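Drultham Reading Room: where we are with your grant
Posted 2/10/21 by Felista Rotich

Hello to everyone at Grekgate, and sorry this one is longer than the last! I promised Naomi Rugemalira an update once the seating was sorted, and it is nearly sorted, so I'm writing.

The big news is the upholstery. You'll remember we had budgeted for all new benches, and then Kimutai Odera talked us into keeping the old bases and having them padded and covered by a shop over in Skistdale. It saved us 30 percent on that line (receipts are in the folder I sent Ayane) and I like the result a lot more than anything in the catalog. We went with the pale gray in the end. I was holding out for green, but I lost that vote and I've come around. The fabric has a little fleck in the weave, which I hope will be kind to us when the after-school crowd arrives with crackers.

Still to do: 3 of the bases need their feet replaced before they can go out on the floor, and the shelving by the window is waiting on brackets. Chepkoech Nzioka is chasing those. The lamps came early, so they are sitting in my office and I keep bumping into them.

On the money side, we have spent 40 percent of the furniture funds. I would like to move what we saved on seating over to the rug and the coat hooks, if you're okay with that. We badly need the hooks. People drop their things wherever they sit down (I'm as bad as anyone), and with hooks by the door we might keep the seats for sitting on. Could you let me know by the end of February? The hook supplier is holding the price for us until then.

I also owe you the sign-in numbers, and those will come separately once Chepkoech has typed them up. Call me if anything in the budget sheet looks odd, I changed the column order and may have confused us both. 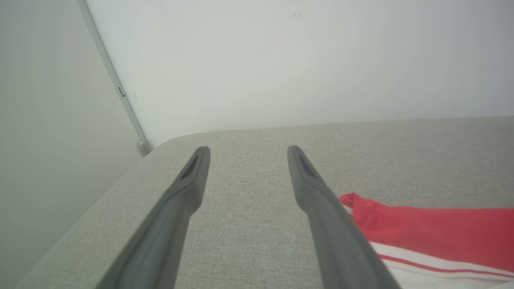 The gray seat fabric, with something red and white lying on it.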